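Purkance Design Workshop — Gallery: The Shared Worktables

The Purkance Design Workshop provides shared tables for members who design, assemble and finish small household objects. This page presents the tabletop accessories section, where stands, racks and holders are studied. Further information on access to the room is given at the foot of the page.

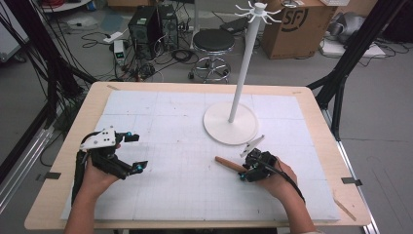 The white stand on the gridded table.

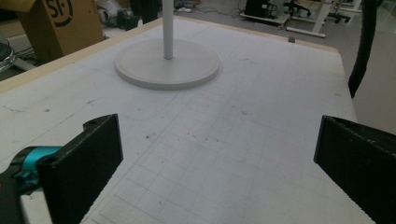
Stands of this type have been a regular subject of study in the accessories section since the Rodier program began. Members are asked to consider how a tall and slender object can remain steady while occupying very little of a shelf or counter. The flat round base and single white pole are the features to which most attention is given, and the raised rim of the base, visible in the second photograph, is a useful reference when drawing the outline. At the top of the pole, the curved hooks spread outward from a hub, so the width of the stand must be measured at the hooks as well as at the base.

The Grid

A printed grid allows members to return an object to the same place after it has been lifted or turned. Positions are marked lightly in pencil. Marks may remain on the surface between sessions, and members should not assume that an existing mark refers to their own work. Clean sheets are kept in the flat drawers by the entrance — please take one only when the current sheet can no longer be read. The workshop uses 300 sheets in a typical year.

Clips are to be left in position along the edges of the table. A sheet that has shifted should be squared to the edge again before measuring begins.

Small Parts and Offcuts

Short sticks and thin strips of wood may be used as spacers and for trial arrangements. They are to be returned to the Stusis cabinet, where the drawers are labeled by length. Painted pieces are stored separately.

The Morelli Collection

The workshop holds 127 stands, racks and holders on permanent loan under the Morelli bequest. The collection includes coat stands, mug trees, hat racks and jewelry holders in wood, metal and plastic. Of these, 96 may be handled at the worktables upon request. The remainder are kept in closed storage and may be seen by appointment. Requests should be submitted at the front desk and should include the catalog number of each item.

A printed catalog with measured drawings will be available in December. Members will receive one copy without charge. The edition is limited to 400 copies.

Access

The worktables are open to members from 9 a.m. to 4 p.m. Tables are assigned at the front desk upon arrival. Coats and bags should be left in the lockers, and food and drink are not permitted in the room. Visitors are welcome when accompanied by a member — groups must arrange their visit in advance.

Members wishing to contribute photographs to the gallery may leave them at the front desk with the name of the section written on the envelope.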